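Protokoll der Fallkonferenz Kopf-Hals-Pathologie
Klinikum Restedport, Institut für Pathologie, 2026-10-29

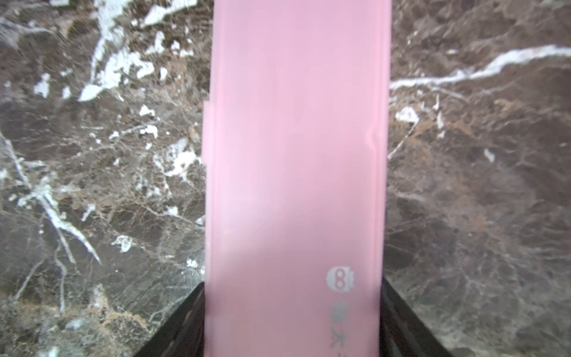
Anwesend: B. Kováčik (Leitung), J. Lambert, I. Michalík, E. Sýkora (Protokoll)
Entschuldigt: Ľ. Vondráček

TOP 1 Protokoll der letzten Sitzung
Ohne Änderungen genehmigt. Der offene Punkt zur Entkalkungsdauer bei Kieferresektaten wird unter TOP 4 behandelt.

TOP 2 Fall 131: odontogene Keratozyste, Unterkiefer rechts
Michalík stellt den Befund vor. Unilokuläre Osteolyse im Kieferwinkel, Zufallsbefund im Orthopantomogramm, klinisch keine Sensibilitätsstörung im Bereich des N. alveolaris inferior. Histologisch parakeratinisiertes Plattenepithel mit gewellter Oberfläche und palisadenartig angeordneter Basalzellschicht, keine Reteleisten. In einem Block Tochterzysten in der Zystenwand. Kein Anhalt für ein unizystisches Ameloblastom.
Lambert fragt nach der Vollständigkeit der Entfernung. Das Material wurde fragmentiert eingesandt, eine Aussage zum Rand ist nicht möglich. Dies wird im Befundtext ausdrücklich vermerkt.
Keine weiteren Basalzellnävi oder Kieferzysten bekannt. Eine humangenetische Vorstellung wird derzeit nicht empfohlen, bei Auftreten einer zweiten Läsion Neubewertung.
Beschluss: Diagnose bestätigt. Empfehlung zur langfristigen radiologischen Kontrolle an den Einsender.

TOP 3 Fall 1645: Raumforderung der Zungenspitze
Vorstellung durch Sýkora. Exzidat in toto eingebettet. Spindelzellige Proliferation in myxoidem bis chondroidem Stroma, unscharf begrenzt zur Muskulatur. Immunhistochemisch GFAP und S100 positiv, Desmin negativ. Differenzialdiagnosen: ektomesenchymaler chondromyxoider Tumor, Myoepitheliom. Kováčik bevorzugt Ersteres, Michalík hält die Abgrenzung ohne p63 für nicht ausreichend gesichert.
Beschluss: p63 und Calponin nachfordern. Schnitte zur Zweitmeinung an das Referat Havlíček. Vorläufiger Befund geht heraus, Einsender wird durch Sýkora telefonisch informiert.

TOP 4 Entkalkung
Der Vergleich zwischen EDTA und dem bisherigen säurehaltigen Ansatz ist noch nicht abgeschlossen. Für Proben mit absehbarer Molekularpathologie gilt bis auf Weiteres ausschließlich EDTA. Lambert überarbeitet die SOP, Abschnitt 2.

TOP 5 Befundsystem Elisex
Die Textbausteine für Speicheldrüsentumoren sind eingespielt. Freitextfelder werden beim Export nach 2000 Zeichen abgeschnitten, das betrifft vor allem die Mikroskopie. Der Fehler ist gemeldet. Bis zur Korrektur lange Befunde auf zwei Felder aufteilen.

TOP 6 Verschiedenes
Die Schnittserie für den Kurs in Drurklow wird von Vondráček zusammengestellt. Vorschläge bitte direkt an ihn.

Nächste Sitzung im November, Termin folgt per Rundmail.

Für das Protokoll: Emília Sýkora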